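Section 4. Working Alongside the Tube Handling Cell

4.1 Changes to bench duties

Beginning in September, the Clanik cell takes over routine sorting of capped tubes at the Dasov laboratory. Bench staff remain responsible for labeling, cap checks, and the release of each batch.

4.2 Starting a shift

1. Sign in at the cell terminal and read the notes left by the previous shift.
2. Place the rack flat on the work surface, inside the marked loading position.
3. Confirm that every tube is capped and upright.
4. Close the batch record, step back, and press Start.
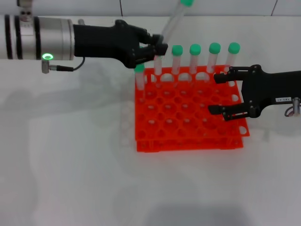
Caution: Do not reach toward the rack while either arm is under power. Press Pause and wait 30 seconds before clearing a tube by hand.

5. When the batch ends, inspect each cap and sign the record.

Note: Staff who previously sorted tubes by hand are assigned to exception review for part of each shift. No one may be assigned to review until the Fludden training module is complete.

4.3 Service interval

Request service after 2000 tubes. Enter the request in the cell log before the end of the shift. Supervisors may not extend the interval.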